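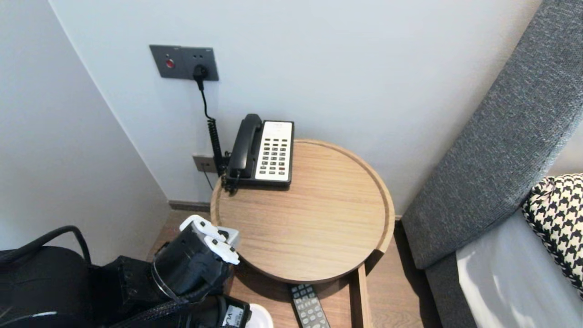

Madix Reel Log review: a movie diary app for people who still make lists

I have kept a list of every movie I've watched for years, first in notebooks and then in a spreadsheet that got slower each winter. By July it held 1,319 titles and took long enough to open on my phone that I had stopped adding to it. I moved everything to Madix Reel Log and have used it every day since then.

Import was the first test. The app takes a plain CSV file and asks you to match your columns to its own. It recognized 1,042 of my titles on the first pass. The rest went into a holding list where you pick the right movie from a few suggestions. Most of the misses were foreign films I had entered under their English titles, plus a lot of remakes where I had left off the year. Clearing the list took me two evenings. If your records include the release year, you will have an easier time.

Adding a movie is quick. Type a few letters, tap the title, set the date and a rating. Ratings go in half stars. There is a notes box with no length limit that I could find, and a check box for rewatches. You can also record where you saw it, such as a theater, a disc or a streaming service.

The awards section is what I bought it for. Each ceremony has its own page with the nominees by category, and the ones you've seen are marked. You can make your picks and lock them before the show. Last season's page had 26 feature films on it for the main categories, and I could sort by what I hadn't seen. The short film categories are thin. Several entries have no running time or director, and two had the wrong poster.

I tried Kareo before this. Kareo looks better and has a busier community, but it wants you to follow people, and its diary page shows other members' reviews ahead of your own. Essien is free and works fine for a short list. Its search gave me trouble with older movies.

Things I don't like: the statistics page can't be printed, the dark theme uses gray text that is hard to read, and there is no way to log half of a double feature under one visit. Sync between phone and laptop failed on me twice. Both times, signing out and back in fixed it with nothing lost.

The trial lasts 30 days and includes every feature. After that the free version keeps your diary but hides the awards pages. Export works on either plan, and the file opened cleanly in my old spreadsheet.

Four stars out of five. I'd give it the other half star if they fixed the shorts.

Posted 2024-10-09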